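The Play Kitchen Issue: A Gallery

Text and selection by Orlando Escobar

Play kitchens have changed a good deal in the last few years. The ones I grew up with were bright plastic, with stickers for burners and a door that fell off by the second birthday. The ones in the stores now look like a page from a grown-up remodeling catalog – wood sides, white tile, a black cooktop, a hood over it. Readers of this newsletter have been asking for a closer look at the details, both for buying and for building, so this gallery goes through one tiled kitchen a piece at a time. It also covers the small food and the pots, which are what children spend most of their time with.

We had 140 letters and messages after the March feature on wooden furniture for small rooms, and most of them were about kitchens. I have tried to answer the common ones along the way.

Cookware first. Several readers asked whether to buy plastic pots or metal ones. My own preference is metal. It makes the right sound when a spoon hits it, and it can go in the dishwasher with everything else.

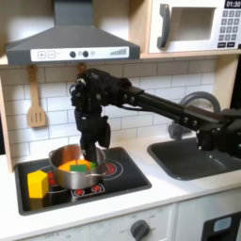 Stainless steel saucepan on the black cooktop, under the gray hood.

A small saucepan from a thrift store works as well as a toy one, provided the rim is rolled and there is no sharp seam where the handle joins. Check the width against the cooktop before you buy. A pan that hangs over the front edge will be knocked off all day long.

The hood is mostly for show on any play kitchen, but it does a lot for the look. If you are building your own, make the body out of thin board and paint it before it goes on the wall. The controls can be a printed strip glued to the front lip. Plus and minus buttons, a couple of dark knobs and a row of rising bars are enough to read as a fan control, even to a three-year-old. 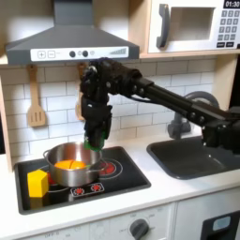 Issue 11, page 6

Backsplashes came up more than anything else. White subway tile is the usual choice, and on a kitchen this size the pattern can be printed. Real tile is heavy and the cut edges need finishing. Peel-and-stick sheets are a middle way, but lay them out dry first and start from the bottom, where a crooked line shows most. Gray grout lines hide fingerprints better than white ones.

Hang the utensils against the tile. A slotted spatula on a peg is used far more than one in a drawer, and putting it back becomes part of the game. Keep the pegs low enough that a child can reach them without leaning on the counter.

Next, the food. Ana Ríos of Grarusdale wrote to say that her two children ignore the detailed wooden vegetables and cook with building blocks. We hear this a lot. A plain block can be butter in the morning and a sponge in the afternoon, and it costs nothing if you already own a set. Printed or molded food has its place too, mostly for sorting and for playing store. 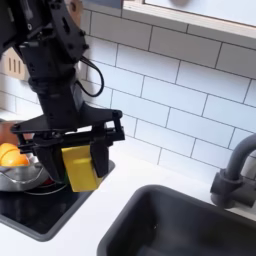
I would start with a mix of the two and keep the total small. A single bowl of food is plenty for an hour of play, and it can be picked up in a minute. When our neighbors in Irardale cleared out their playroom they found over 1000 loose pieces, most of them in the bottom of a toy chest where they had sat for years. A few fruits, a few vegetables and a handful of blocks will do for most families. Rotate the rest through a closet shelf.

For storage we use a shallow open tray under the counter. Deep bins get dumped out. The trays from Britau fit most play kitchens, though you will want felt on the bottom if the floor is wood.

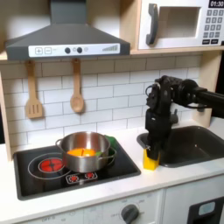
Layout is the last thing, and the one that is hardest to fix later. Two children can cook together if the stove and the sink are far enough apart that their elbows don't meet. Put the burners at one end and the sink at the other, with some open counter for setting things down. The black stovetop on the left and the dark gray sink on the right follow this plan, and the microwave goes up on its own shelf so it takes no counter space at all. The spoon and the spatula hang below that shelf, over the work area. If you have only one wall to use, copy that much and leave out whatever doesn't fit.

A cutting list for a plain cabinet with a hood and shelf is in the back pages, along with the paint colors. Letters about play kitchens are still welcome. Please include the height of the child and the width of the wall.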